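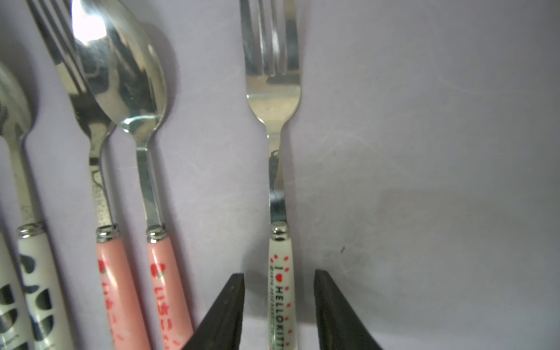 Zsófia Pap wrote back under my last post that a home arm is a toy until it does something a person would otherwise have to get up and do, and that mine, 206 hours in, had not saved anybody a single trip to the kitchen. Fair. I read it three times, got annoyed, went out to the garage.

Still think she's wrong. Let me try to say why before the glue sets.

The hours are real, I keep a log. Most of them went into the wrist. First bracket cracked, second one was fine but held the camera so low that all it ever saw was its own fingers. Third is the one on there now. Then the Zelleo driver board, which I like, and the Bemulano firmware, which I don't – six evenings to find out that two of the joints were numbered backwards in the config file. My config file. I wrote it.

So no, nobody's trip was saved. But judge a workbench by the chairs that come off it in the first year and you'd burn most of them.

What bugs me is the idea that a home build has to copy the shop version, only cheaper. It can't. I will never beat a factory cell at picking the same bolt all day. What I have is a drawer of stuff that doesn't match. A Hello Kitty fork. Spoons with strawberries on the handles, cow spots, shiny metal that throws the light right back at the lens. Awful things to grab, from a robot's point of view. Great things to learn on. Anyone can get a gripper to close on a gray cube, I did that in April and felt like a genius for one evening.

Sarahí Olvera, at the shared shop in Stustdale, puts it better than me: buy the arm and you learn the menu, build the arm and you learn the arm. She'd also tell you to buy the motors. I agree, I'm not a lunatic.

Cost, becuase people always ask. $466 so far, not counting the bench or the stuff I broke and didn't write down. Most of that was motors. You can spend less. Don't spend less on the power supply.

And the fingers are scuffed already, which I kind of love. Softer pads would be the smart move, Tovar sells sheets of the stuff, it's on the list. After the cable thing. The cable thing is a whole other post.

Zsófia, if you're reading – what would count? Pick one job. A small one. I'l try it and post the log either way, misses included.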